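Forum index > Software > Perception and state estimation

Tracking dies when I tilt up toward lights. Blank wall problem?

oline_dev
Posts: 435

Running the Pladmont visual-inertial stack on handheld gripper footage, fisheye lens. Desk height stuff is fine. Soon as the view has a lot of upper wall in it, feature count falls through the floor and pose starts sliding sideways. Gripper is not moving, IMU says not moving, pose says we're off to the kitchen.

Config is stock except max features at 677. Mask is stock too, just the black corners.

Typical bad spot:
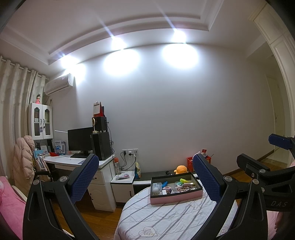 Bedroom sequence, table box in the middle, three ceiling spots on.

Log says most of the surviving tracks are on the upper half. How?? There's nothing up there.

phi_loop
Posts: 2

there is stuff up there, it's just junk. look at the two long streaks going up and left from the middle and right lamps. hard edges. corner detector loves those. they're lens artifacts so they swing with the camera and your solver thinks the room is doing it

also the blown out pools on the wall. edge of a clipped blob wanders with exposure

oline_dev

ok that's gross but makes sense. So lower exposure?

tray_ceiling

Lock it, don't just lower it. Auto exposure hunting will change the blob outline every time you tilt. Lock it at whatever keeps the tabletop readable and let the lamps clip.

phi_loop

disagree. lock it low enough to save the lamps and the dark stuff under the desk goes to mush, lock it high and you've got bigger pools. masking saturated pixels is the fix. threshold, dilate, drop any feature inside. streaks need a bigger dilate or a separate line check

tray_ceiling

Nobody said save the lamps. I said let them clip. And a big dilate on that view eats the edge where the ceiling meets the wall, one of the few real structures in the top half.

phi_loop

fair, misread. still want the mask tho

sarberg_fork

Different question. Are you masking the grippers? Stock mask is corners only, you said so. Both fingers come up from the bottom with blue textured pads and shiny round pivot screws. Great corners, all rigid to the camera. Tracker sees them not moving and votes for zero motion. Then streaks vote for something else. Solver splits the difference.

And the second gripper at the right edge can move on its own. A static mask won't cover that one.

oline_dev

...no. No gripper mask. Figured RANSAC would throw them out

sarberg_fork

It throws them out when the background wins. Big plain wall in the middle of your view, background doesn't win. Mask your own fingers from the joint width so the polygon follows them open and closed. For the other one use its tracked pose if you have it, or run a small segmenter.

Then spread the features. Grid the view, cap per cell. Box on the table has tons of small stuff in it, books behind the glass are good, desk clutter is good. Without a cap you'll get half your features inside the box, and if anyone picks out of the box those are all movign.

tray_ceiling

+1 on the grid cap. Would do it before any of the exposure stuff. 677 features piled in one place is worse than far fewer spread out.

oline_dev

Update 7 March 2020. Did finger mask + saturation mask, exposure locked. Grid cap on, 3 per cell. Reran the same clip. Sideways slide is gone when still. Fast tilt up still loses track for a bit, comes back when the desk is in view again.

Dilate is small for now so teh ceiling edge survives. Streaks mostly still getting through on the right side.

phi_loop

line check. told you

sarberg_fork

Or hold on IMU only when the cell count drops, you've got a short gap. What's your gyro bias look like going in?

oline_dev

Haven't plotted it. Will post tonight, need to redo the export, the Pladmont logger drops the bias column if you run it with masks on.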